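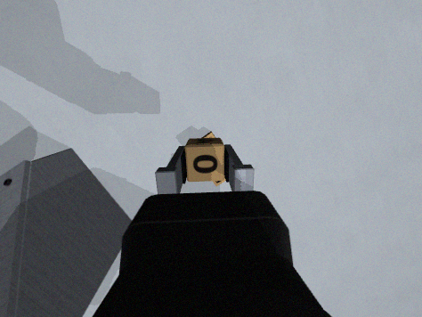
2019-03-01
Bhavana Panicker

Dear colleagues,

Thank you for the comments received on the gripper comparison. I am replying to Mr. Backlund's message in full, as his questions were also raised by the Mekby office.

> From: Roald Backlund
> The summary says that the Narnlow and Dedside grippers were given the same task in simulation. Were the finger pads modeled with the same friction? If they were, I do not see how the Dedside could drop the block so much more often. Please also confirm the camera position, as our own arm carries its camera on the forearm.

The friction value was the same for both grippers. The difference lies in the closing speed, which we had left at each supplier's default setting. Živko Petek has since repeated the Dedside runs at the slower speed. Of 200 attempts, 35 ended with the block dropped or never lifted. This is still a higher count than for the Narnlow, but the gap is much smaller than the one given in the October summary, and that table should no longer be cited.

The camera in these runs is fixed to the wrist and looks out past the fingers. A forearm camera would give a different view of the block at the moment of closing, and our results should not be applied to your arm without a separate test. Geetha Nadar can supply the scene files to any member who wishes to move the camera and run the task again.

Two points remain open. The controller still reports a closed grip about 2 seconds late on the Dedside model, and we have asked the supplier whether the physical unit does the same. We have also not yet tried any object other than the block.

Members who hold a physical unit of either gripper are asked to write to Senthil Panicker at the Venkataraman laboratory, stating the firmware version and the type of pad fitted.

With regards,
Bhavana Panicker
Gripper Working Group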